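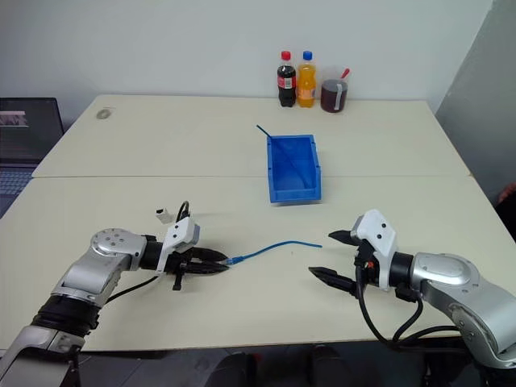 Two robot arms over a cream-coloured table

Petitions and the July town poll: frequently asked questions

Last updated Thursday, April 17, 2025

These answers cover the petition to change how Skurkeck chooses its mayor, and the town poll that follows if the petition is accepted. They apply to Skurkeck only. The rules in Toivonen are different and you should ask the clerk's office there.

What is the petition asking for?

At present the mayor is picked by the 13 councillors at their annual meeting. The petition asks for the mayor to be elected directly by voters, for a term of four years. It does not ask for any change to the number of councillors, the ward boundaries or the council's powers.

Who can sign it?

Anyone on the town's electoral register on the day they sign. You must be registered at an address inside the town boundary. Owning a business or renting a workshop here does not count on its own. If you have applied to register but your name has not been added yet, please wait until you get your confirmation letter.

How many signatures are needed?

The standing rules require 200 valid signatures. Organisers of past petitions have usually handed in more than the minimum, as a few are always struck out for wrong addresses or for being unreadable.

Can I sign online?

Yes. Online signatures are collected through Dillodex, the petition system the council already uses for planning objections. You will need the voter number printed at the top of your polling card. Paper sheets are also accepted and are held at the front desk of the Imier Building. A signature on paper and one online from the same person will be counted once.

Dillodex will not accept my voter number. What should I do?

Check that you have not typed the letter O in place of a zero. Leave out any spaces. If it still fails, sign on paper instead and let the desk know, so the fault can be passed on. Voter numbers changed when the Harbour and Lower wards were merged, and old cards no longer work.

Can I take my name off after signing?

You can, up to the day the petition is handed in. Write to the clerk with your full name and address. Emails are accepted if they come from the address you used on Dillodex. Names cannot be removed once checking has begun.

Will people be able to see that I signed?

The total is public. The list of names is not published, but the lead petitioner sees the paper sheets, and anybody who signs below you on a sheet can see your name. Sign online if this matters to you.

Does signing mean I have to vote for the change?

No. Some people sign only because they think the question should be put to voters. How you vote is secret.

What happens after the petition is handed in?

The clerk checks the signatures against the register and reports to the next full council. If there are enough valid ones, the council must call a poll. Councillors may debate the matter but they cannot refuse the poll or alter the question. If there are too few, the petition lapses, and a new one on the same subject cannot be started for a year.

When would the poll take place?

In July, if the petition is accepted at the spring meeting. The exact day is set by the council and will be posted on the notice boards and on this page.

What will be on the ballot paper?

One question with a Yes box and a No box. The wording has not been settled. It must be neutral and must say that the present system will stay if No wins. Each side may also supply a statement of up to 100 words for the leaflet sent to households. Statements are printed as supplied, apart from anything the clerk is advised could be unlawful.

Is the result binding?

Yes, if more votes are cast for one side than the other. There is no minimum turnout. A minimum was proposed the last time the rules were reviewed and was voted down. If the result is a tie the present system stays.

Can there be a recount?

Either side can ask for one on the night, before the result is read out. The returning officer decides whether the request is reasonable. The allotments poll was settled by 61 votes and was recounted once, with no change to the result.

Can I vote by post?

Yes, on the same terms as an ordinary town election. If you already have a standing postal vote you do not need to apply again. If you will be away for this poll only, ask for the single-poll form at the front desk. Papers must arrive by the close of voting - a postmark is not enough.

Where do I vote?

At your usual polling place, with one exception. Voters who normally go to the old school on Quarry Lane should use the ground floor of the Imier Building, by the side entrance. There is a ramp.

Can councillors campaign?

They can, in their own time and at their own cost. Council staff cannot, and council buildings may be hired for meetings only if both sides are charged the same rate.

Who pays for the poll?

The cost comes out of the elections reserve. Campaign groups pay for their own leaflets and posters, and must send the clerk a note of their spending within a month of the result.

If Yes wins, when would the first mayor be elected?

At the next ordinary town election. The present mayor would serve until then.

My question is not answered here.

Ask at the front desk or write to the clerk's office. Staff can explain the rules but cannot advise you on how to vote or whether to sign.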